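Arm cell 2, Colside bench – notebook, December

Gripper faulted on close again this morning, 09:40. Same code as last month: finger position not reached. Cleared it from the pendant, faulted again on the second cycle. Stopped the vial routine and took the gripper off at the flange.

Findings. Left finger screw had backed out a quarter turn. No thread damage. Right finger fine. Cleaned both pads with isopropanol and refitted with medium threadlocker. Connector pins straight, cable jacket sound where it leaves the plug. Roya thinks the cable was the fault in the autumn and that we never fixed it properly. Possible. I swapped nothing today, so if the code returns with the screws tight, the cable goes next.

Homed the fingers after refitting. Close position now reads 133 counts on the glass bottle, was 139 in Anju's note from the last service. Entered 133 in the Dredus config and saved it as revision 21. Old revision kept.

Grip force left at 39 percent. Tried lower first and the bottle turned in the fingers when the wrist rolled. Hold test is done low over the wood, with the fingers closed on the bottle and the cable left with a full loop under the wrist.
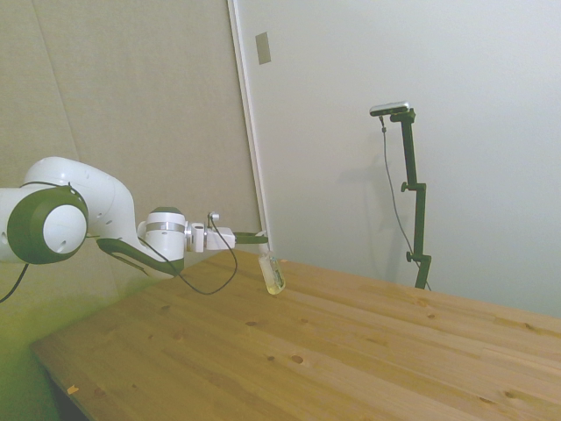
Cable routing

Loop must stay long enough for full wrist roll in both directions. Checked by jogging joint 6 to each limit at slow speed with one hand on the stop. No pull at the connector. Do not tie the loop to the wrist – it was tied once and the plug worked loose inside a week.

Sensor stand

Not moved. Side knobs checked by hand, tight. Extrinsics left as they were. If anyone raises the bracket, rerun the calibration before running vials.

Run after repair

315 grip cycles, no fault. Finger screws checked at the end, no movement against the paint marks.

Open

Order spare finger screws from Tider (Anju has the part number).
Spare gripper cable, same order.
Recheck paint marks before the next long run. – R.Z. to sign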